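How do you get old marker off a clear plastic sheet without clouding it?

Mahfuz Hettiarachchi
Posted Thursday, 9:40 pm

Hi all, I'm clearing off my work table this week (it's the black marble-print one, so every bit of dust shows, lovely) and I've got a stack of clear plastic sheets with colored edging that we used at the Brodemdale craft club for tracing and for holding up price lists. I'd like to pass them on to the kids' group in February, but a few have green pen on them that won't budge. I've tried dish soap and warm water, then an old toothbrush, and all I got was a wet sleeve.

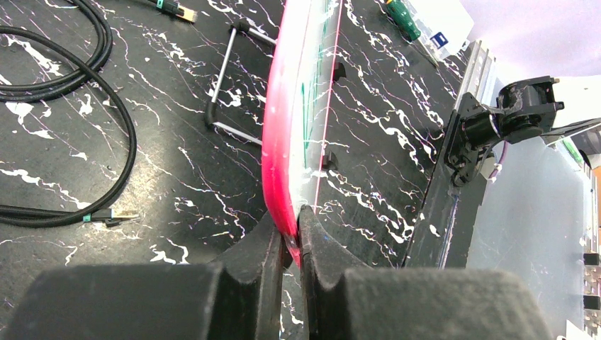
One of the pink-edged ones, with the green lines and the two little black clips.

I don't know if the pen was permanent or dry-erase that got left on for too long. I also don't know what kind of plastic it is, there's no label anywhere. And do I have to take the clips off first? I'm scared of cracking something. Oh, and if anybody has a good way to store a long braided cable so it stops taking over half the table, I'll take that too!

Tolentino
Posted Thursday, 10:15 pm

Try the dry-erase trick before you buy anything. Scribble over the green with a fresh dry-erase marker, any dark color, count to ten and wipe with a soft dry cloth. The new ink loosens the old ink and they come off together. I've done this on maybe half the boards at my work and it's fine on permanent marker too if you go over it two or three times.

If there's still a ghost of a line, put a little rubbing alcohol on a cotton ball and test it in a corner first. Some clear plastics hate alcohol, acrylic especially, and can go hazy or get tiny cracks. Keep it away from the colored rim as well, I had a red one bleed all over a cloth once and then all over me. Please don't use nail polish remover. I did, on a Pistel picture cover, and it looked like a bathroom window afterwards.

Clips off, yes. Ink and grit hide under them and you'll scratch the sheet if you scrub around them. Slide them off toward the nearest edge if they'll go, and don't bend the sheet back to do it.

For the cable, loop it loosely the way it wants to go and put a hook-and-loop strap around it. Don't wind it tight around your hand, I ruined a good one doing that.

Jestero
Posted Friday, 7:05 am

just buy new ones lol. the office store near me had them for next to nothing

but if you do clean them don't use the magic sponge things, they're basically sandpaper. I did a whole pile with one, some 40 of them, and you couldn't read a thing through them when I was done. microfiber cloth is ok

Mahfuz Hettiarachchi
Posted Friday, 6:30 pm

Thanks both! Going to try the marker thing tonight on the worst one and I'll leave the alcohol alone unless I get desperate. Jestero, I would, but there are 102 of these and I'm too cheap.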